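Garkamside lab puts its good practice guide for shared robot benches online

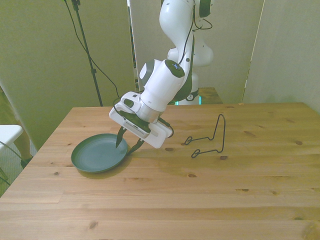 Anyone setting up a robot arm on a bench where people also work now has a very handy place to start. The Garkamside robotics lab has released its good practice guide free of charge, and it's a cracker of a read: eight short chapters, plain language and hardly an acronym in sight.

The guide grew out of a log of 524 small incidents and near misses, recorded by staff and students at Garkamside and its partner workshop in Varura. Most were minor (snagged cables, dropped crockery, a program started from the wrong position), but together they showed where everyday habits needed tightening.

Lead author Oduor Tanui is especially keen on the chapter about handovers. “Say out loud who has the stop button,” he said. “It feels silly for a day or two, and then you can't imagine working any other way.”

There's also a terrific section on labelling saved programs, plus a one-page checklist to stick up beside the bench. More than 2000 copies have been downloaded already, and the Horrocks training centre will use it in its October intake. Comments on the first edition are welcome through the lab's website.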